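Home Questions Tags Users Unanswered

Teleop demos for bimanual box packing: pauses at the handover are ending up in the policy

I am recording demonstrations on a two-arm cell by remote control. The task is to put loose desk and lab items into a white plastic box and then fit the light blue lid. So far I have 244 episodes, of which 214 passed review. The rest were dropped for collisions or lost tracking.

The trained policy picks acceptably but stalls. One arm goes to the lid, the other stops over the mat near the box, and both hold position until the timeout. Replaying the demos shows the same thing on a smaller scale: I tend to park one arm while I think about the other. 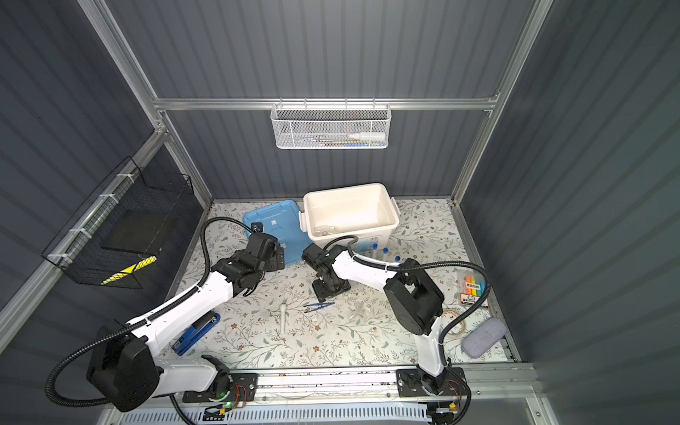
Objects are re-scattered by hand before each episode. The small blue-capped vials and the tweezers are the worst for hesitation, the stapler and the tape roll give no trouble. Control is leader-follower, both arms at once, one operator. I have tried trimming idle segments by joint velocity, but that also removes the short dwell while a gripper closes, and the grasps got worse.

Is there a standard way to filter this, or do I need to re-record?

asked in September by prulitz_cell

2 answers

Score 11, accepted

Don't trim on joint velocity alone. Compute idle over both arms and both gripper widths together, and cut only when all of them are below threshold for longer than your longest gripper close. One parked arm with the other moving is legitimate data and should stay in.

Then look at the action labels. If you train on measured follower positions, a closing gripper and a resting one look nearly identical once the fingers touch the object. Use the commanded leader positions as the action. The commanded width keeps going past contact, and the policy needs that to hold anything thin such as tweezers.

For new episodes, fix the order before you start: small items, large items, lid. Run it twice without recording. We did this on the Grincombe cell and the stalls mostly went away after one more batch. I would keep the 214 and add to them.

- Frida Oddsson

Comment: Switching to leader positions fixed the grasps. The stall at the lid is still there but shorter. Will re-record the lid part only.

Score 0

Just get more data. We had 2,000 episodes on Volta before it did anything useful. Also check your camera sync, ours was off and it looked like hesitation. Not sure if Moussa logs timestamps the same way.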